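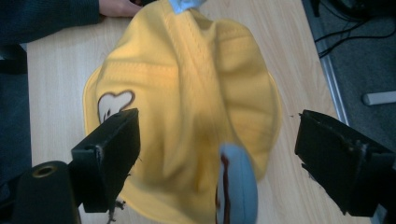
Soft hats: what to look at before you wash, fold or mend one

Handout 2, Looking After Cloth Things
Tandham evening course, October 3, 2023

I said last time that we'd leave coats for later and start with hats, and I'm sticking to that. Hats are small, you can get one on a table without moving your tea, and they have nearly everything in them that a coat has: curved seams, an edge that has to behave, and usually something sewn or stuck on the front.

Seams first. The yellow hat is a good one to learn on, as you can see the stitched seams curving across the crown. A soft crown is normally made of shaped pieces, and those curves are what turn flat cloth into something that goes round a head. Run your thumb along each seam on your own hat, inside and out. You're feeling for a gap, a lump or a stitch that gives. I mark mine with a pin as I go (a safety pin, please, I've sat on the other sort).

Now the brim. A wide floppy one like this will take a crease from almost anything, and bunched cloth in the middle pulls the whole edge about. Lay the hat down, smooth the crown with your palm, then work outwards to the brim in short strokes. Don't tug! If you tug you stretch the edge, and a stretched edge goes wavy and stays wavy. I did this to a perfectly nice sun hat of my mother's and I still hear about it.

Patches. I love the heart on this one, pale in the middle with a dark brown outline and some little dark marks inside. From a distance I couldn't tell you if those are printed or embroidered, and that's exactly the question to ask of your own. Turn the hat inside out and look at the back of the patch. Stitches coming through usually mean embroidery, or at least a patch that was sewn on. If the back tells you nothing, treat it as print and keep the iron well away.

Two colours together, such as yellow with light blue, need a test before any washing. Damp white cloth, press it on the darker bit somewhere hidden, count to twenty, look. If colour comes off, wash by hand in cool water and don't leave it sitting.

Loose threads: snip, never pull. If it's a fringe or a bit of trim that's meant to dangle, leave it be.

For storing, I stuff the crown with an old T-shirt and let the brim lie flat on a shelf. Folding is fine for a week in a suitcase. Over a winter it isn't.

For next time
Bring one soft hat, any state, and a scrap of white cotton.
Write down where its seams run and how its patch or badge is fixed, if it has one.
Have a go at smoothing the brim before you come, and tell me what it did.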